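**Ticket 158: Worktop, Room 8, Crichton Building**
Category: Furniture and surfaces
Status: Open, pending supplier reply

**Reported problem**
Staff in Room 8 report that the pale worktop looks duller in the middle than toward the back. The finish was supplied by Rondard and has been cleaned each evening with Giltis surface cleaner. The requester asks whether the top must be replaced.

**Inspection, Saturday, 8:00 a.m.**
The surface was viewed under the room lighting only. The tone changes gradually, with no sharp line between the lighter and grayer areas. No seam or pattern was noted in the part examined.

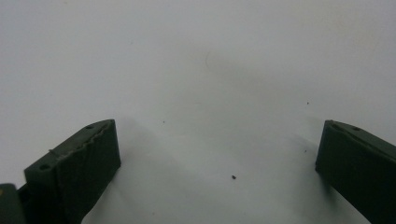
*Ticket 158, pale surface, tone grayer toward the middle and lower part.*

**Action taken**
1. Giltis cleaner withdrawn from use in Room 8.
2. Test area of 100 by 240 mm marked on the inspection plan and wiped with plain water and a soft cloth.
3. Room blinds to remain closed during the next check, so that daylight does not affect the comparison.

The cleaning contractor, Skondadent, was asked to confirm the dilution used. The label calls for one capful per bucket. No written record of the mix has been received.

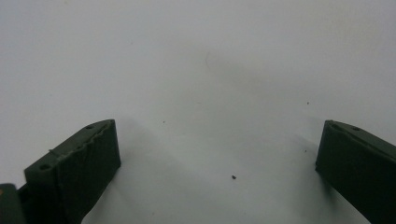
Replacement is not approved at this stage. A difference in tone may come from the lighting, from cleaner residue, or from the finish itself, and the present findings do not settle the matter. Room 8 may remain in use. Abrasive pads and polish are not to be applied until Rondard has replied.

**Next step:** repeat inspection in March, with the ceiling lights on and then off.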